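Tralilura tabletop set
Simulated pick-and-place episodes, student robotics club, Jornham

Version notes last edited 2025-10-23 by Jade Gosselin.

Summary
562 episodes of a single arm moving household objects on a perforated table, all rendered in simulation. The set was made by club members for the manipulation track of the Lindqvist student challenge. 600 episodes were recorded; the remainder were dropped because the arm state log stopped before the last frame.

Contents
episodes/ one folder per episode, numbered in recording order, gaps left where episodes were dropped
scenes/ starting layouts, one file each
tasks.txt instruction strings, one per line
splits/ train and held-out lists
tools/ replay and conversion scripts

Rates and units
Arm state is logged at 10 Hz. Positions are in metres, angles in radians. Gripper opening runs from 0 (closed) to 1 (open). Older folders exported in August used degrees; run tools/fix_angles.py on any copy made before then.

Tasks
Instructions name an object and a target, for example "put the banana on the red plate" or "move the small block to the black platform". Wording was typed by whoever drove the episode and has not been normalised. "Cup" and "mug" are both used. The yellow basket is sometimes called a crate, which causes trouble in layouts where the dark-grey crate is also on the table.

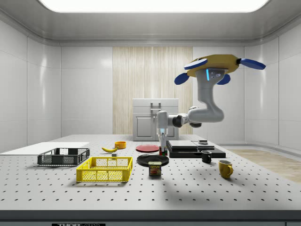

Nathalie Li: the multicoloured block needs its own note. Half the instructions I checked call it "the cube", and the plain grey cube gets the same name. A policy trained on the text alone has no way to choose. Can we rewrite those lines before the next release?

Agreed, not yet done. The affected lines are listed in tools/ambiguous.txt. Until they are rewritten, exclude them when scoring language following.

Collection
Episodes were driven by Othmane Shehata, Francine Gagnon and Jade Gosselin with the Bindov teleoperation client. Drivers were asked to finish each task in one attempt where possible. Failed grasps followed by a second try were kept and carry retry=1 in the episode header. Driver initials are in the same header.

Known problems
Contacts between the gripper fingers and thin rims are unreliable. Plates may jump when pinched.
Lighting is the same in every layout. Do not expect transfer to a real bench without further randomisation.
The held-out list shares 3 layouts with the training list. Use splits/heldout_strict.txt for reported results.

Use
Free for coursework and for other clubs entering the challenge. Credit the Tralilura set by name. Corrections go to Jocelyn MacPherson, with the episode number in the subject line.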